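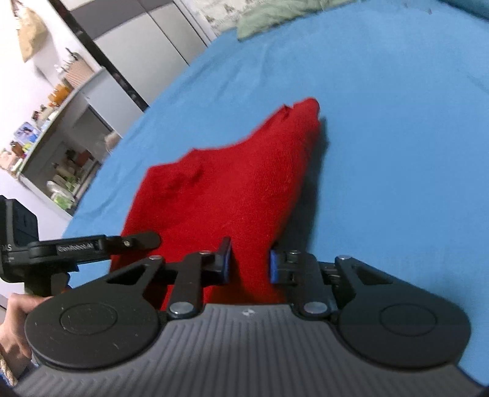 About Norudmont

Norudmont tests household and light shop-floor machines on ordinary chores and publishes what we find. We work from a former furniture warehouse in Pickering, Ontario, with a smaller site at Wudidlow where we look after the laundry and linen trials.

We started because people kept asking us the same thing: can a machine do the housework yet? For most chores the answer is still no, or only with a person standing by. For a few it is a qualified yes. Our job is to say which is which, in language a building manager or a home care agency can use.

What we test

Our chore list has 77 entries. It covers folding, wiping, sorting, loading, sweeping, stocking shelves and packing small orders. Each chore is written out as a person would do it at home or at work, with the usual clutter left in place. We don't clear the counters first or hand over a towel that has been laid out square.

A chore is run 200 times before we publish a result. A run counts as done when the job is finished to the standard on the sheet and no person has stepped in. If someone has to nudge the basket or free a caught sleeve, it's marked as assisted. To date we have logged 3,476 runs on cloth alone, more than on any other material.

Where things stand

Rigid items in known spots go well. Moving boxes from a cart to a shelf, or cups from a rack to a cupboard, is work we would now trust to several of the machines we've had in.

Cloth is harder. A towel changes shape every time it is touched, and a bunched one has no obvious corner to take hold of. Most machines can pick a towel up off a bed. Far fewer can find two corners, fold it and set it down flat, and fitted sheets remain a poor bet for all of them. Colour matters less than it used to — thickness and stretch are what cause trouble now.

Kitchens fall somewhere in the middle. Loading a dishwasher is slow but improving. Scrubbing a pot is not there.

How we work

Much of the current progress comes from people doing the chore by hand with a gripper tool, so that a machine has something to learn from. We do this work ourselves for our own trials, in real rooms with beds, shelves and fridges in them, and we pay everyone who takes part by the hour.

We have six full-time staff. Our Doletti reports, named for the street where we rented our first unit, come out every spring and fall. Summaries are free to read. Full reports, with run logs, are sold to members.

We don't sell machines and we don't take commissions from anyone who does. Makers may lend us equipment, but they don't see results before our members do.

Visiting

The Pickering site is open to members and school groups by appointment. Please wear closed-toe shoes and allow 90 minutes. Parking is at the rear, off the laneway.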